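Lab Methods in Manipulation, Unit 4: Sorting Garden Tools
Course handout, Manolis Stergiou

Read this before you touch the Lulik rig. The task looks easy on paper. Hand tools go in the tray, side by side, blades down at one end. A small child can do it, and last August I had a group tell me theirs was "basically solved" after an afternoon. I asked to see it on a pile they hadn't set up themselves. We'll come back to that.

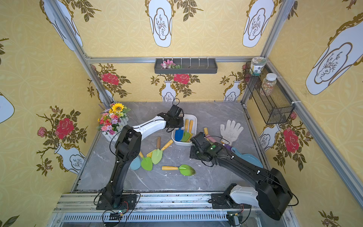
The next two are wrist views.
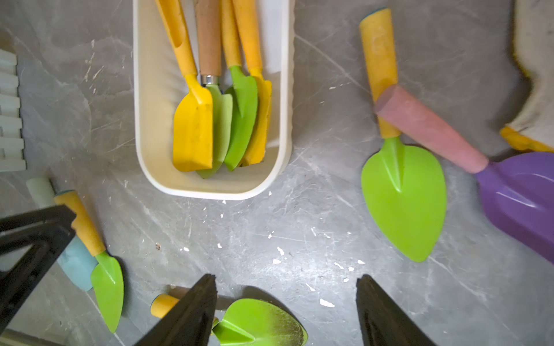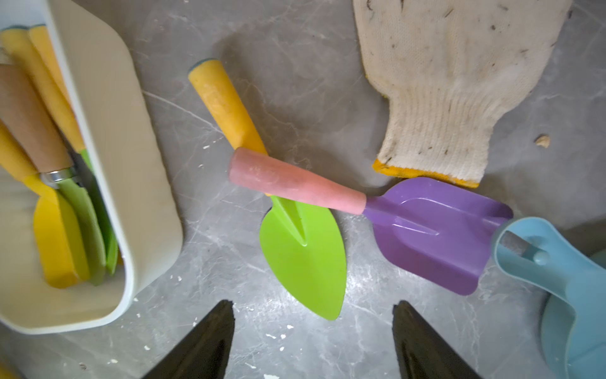
Most of your write-ups will want to report a success rate. Fine, but a success rate of what? The Munadden project claimed its policy was trained on 2,957 grasps. I have read the report twice and still can't tell how many of those were the same trowel in nearly the same spot. A big number of near copies is a small number.

Before you collect anything, write down answers to these:

What counts as a grasp? If the tool slips and hangs by one finger, is that a success? Decide now. Groups that decide later always seem to decide in their own favor.

What counts as placed? A trowel leaning on the rim is arguably in the tray. I don't accept it.

What happens with crossed handles? When one tool lies over another, taking the lower one first usually drags both. The Cervantes group left crossed tools out of their test set and put that in a footnote. I took points off for the footnote.

Who lays out the pile? It can't be the person who trained the policy.

Test requirements: 20 layouts, set by another group, run in the order given. You may not skip one or run one again. If the arm stalls, that is a failure and you log it as one. Past groups have logged stalls as "operator pause." Don't.

A word on two arms. You will be tempted to use both in every trial, as it looks good on video. I am not convinced it helps here. Run the same layouts with one arm only and put the two results next to each other. If the second arm buys you nothing, say so. That is a perfectly good finding and I grade it like any other.

On wrist cameras: people assume a closer view is a better view. It may be for the last few inches of a reach. It also means the fingers can hide the thing you want to pick up. The Clitport baseline used wrist views only and did worse than its authors expected. Their explanation was lighting. They didn't test that, so I treat it as a guess.

Your report is limited to 9 pages, logs not included. Describe at least one failure in enough detail that I could set it up again myself. I may do so.

Revised December 24, 2025. Earlier copies have the old placement rule and should be thrown out.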